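Chapter 5
Warning and Shelter: How Civil Defense Reaches the Public

A siren is the last step in a long chain. Before it sounds, a threat must be detected, its path worked out, and the area at risk chosen. Each step uses up time that people on the ground could spend getting to cover. This chapter follows that chain from the first detection to the closed shelter door.

We use the town of Terno as our main case. Terno has 134 public shelters, most of them built under schools and apartment blocks. Residents in the center have 80 seconds between the siren and a possible impact. In the outlying district of Wisumwood the time is shorter, and public shelters there are farther apart. Many households in Wisumwood rely on an inner room or a stairwell.
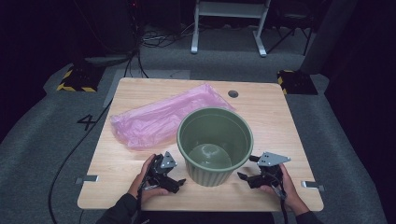 Figure 5.1 An open green bin and a pink plastic bag on a table.

Distance matters as much as time. An adult in good health can cover 400 feet on level ground well within the Terno warning period. An older person, or a parent carrying a child, may not. Stairs slow everyone down, and a locked door at the bottom can cancel the benefit of a nearby shelter. For these reasons planners measure the route people walk, including gates and stairs, and do not rely on straight lines drawn on a map.

Section 5.1 describes the kinds of warning in use: outdoor sirens, radio and television breaks, and phone alerts. 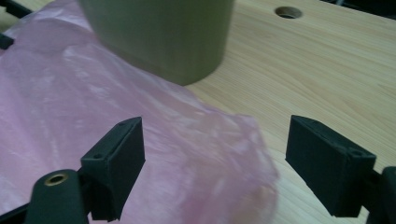 Section 5.2 looks at how warning zones are drawn. A large zone is simple to run but sends many people to shelter who are in no danger. After several such alarms, some of them stop responding. The port of Ekov divided its single zone into smaller ones for this reason, and we compare its records before and after the change.

Section 5.3 turns to behavior, using the Gilchrist survey of residents who heard a siren while away from home.

Key terms: warning time, alert zone, protected space, false alarm, all clear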